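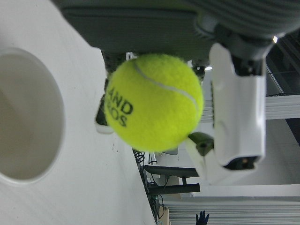 Tennis ball, yellow-green felt with pale seam; white cup or bowl on the tabletop behind.

Workshop notebook, Vadby site
11 January 2018
Entry by: Boonmee Noiphan

Subject: Condition of small props, tabletop set

The annual review of the tabletop props was carried out this morning. The set has not been gone through since September, and several items were listed under the wrong shelf number.

Tennis balls. The ball shown has black lettering, of which "AND" and "ROS" can be read from this side. Entered as item 179. Compression was checked by hand against an unused ball from the Rizzi order and no difference was felt. Balls that have lost their nap are to be moved to the spares bin and struck from the list.

Cups and bowls. All white pieces remain in service. The entry "cup, white" has been used for both shapes and should be corrected when the list is next printed.

Tabletop. Faint smudges and a few small dark specks remain on the white surface. The Trokano cleaner is to be tried on a corner first. No abrasive pads.

Storage. Balls return to shelf 4, tableware to shelf 13. The labels on shelf 13 are peeling and new ones have been requested from Statley.

Outstanding: confirm whether the 25 replacement balls are to be numbered on arrival or on first use. Colleagues with a view are asked to write it below this entry and initial it.

B.N.

This site uses cookies to remember your settings. Accept | Manage

Recent entries
Shelf labels: sizes and stock
Tabletop cleaning, second trial
Rizzi order: delivery note
Props list, corrections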